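Home | Articles | Rooms and Furnishings | Index | Contact

Open workroom
By Giuliana Llanos
Last revised in December

An open workroom is a large, mostly undivided indoor space in which several kinds of work go on at once, with light furniture that can be shifted as needed. The term overlaps with "shop floor," "project hall" and "shared studio," and writers on the subject have never agreed on where one ends and the next begins. Claims that the open workroom is a distinct type of room should be treated with caution. Many are older industrial buildings with new tables in them.

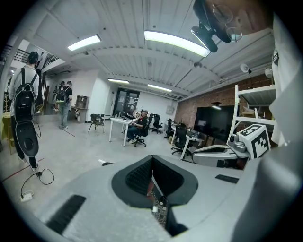
Reading time: 2 min

Building and ceiling

Most descriptions stress height, exposed beams and hard floors. Brick is often left bare on one wall and the others painted white. Supporters say this saves money. The only cost comparison usually cited, a survey of 36 rooms by the design office Trutier, left out heating, and its figures are of little use for that reason. Rows of fluorescent fixtures remain common. They light a floor evenly enough but do little for close work, and desk lamps tend to appear within a few months of opening.

Furniture

Tables, small chairs and a cabinet or two make up the usual stock. Upper walkways, where they exist, are fenced with metal railing and get less use than floor plans suggest. The writer Yeison Usuga has argued that furniture in such rooms "moves constantly." His own notes from the Ayala building, a hall of 963 square meters, record the same cabinet in the same spot for 2 years.

Carts

The wire cart is the piece most closely tied to the open workroom. A mesh top is light, and it lets dust fall through, along with screws and pen caps. Books, folders and cloths collect on it because it is the nearest flat surface. Sellers describe the cart as a storage solution, a generous name for something that rarely gets emptied. The maker Ronden lists a mesh-topped model under item number 1194 and advises against leaving small parts on it. 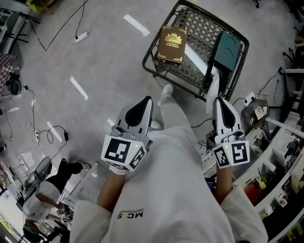
A solid tray laid over the mesh fixes most of this, at the price of extra weight. Liners of cloth or paper slide off and are seldom worth the trouble.

Cables and floor marks

Power is the weak point of nearly every open workroom. Wall outlets sit far from the middle of the floor, so power strips and loose cables spread across it. Painted marks are sometimes used to set out places or walking routes. Evidence that people follow them is thin, and the Usau guidelines, often quoted in their favor, give no source.

See also: Utility cart; Extension cord; Mezzanine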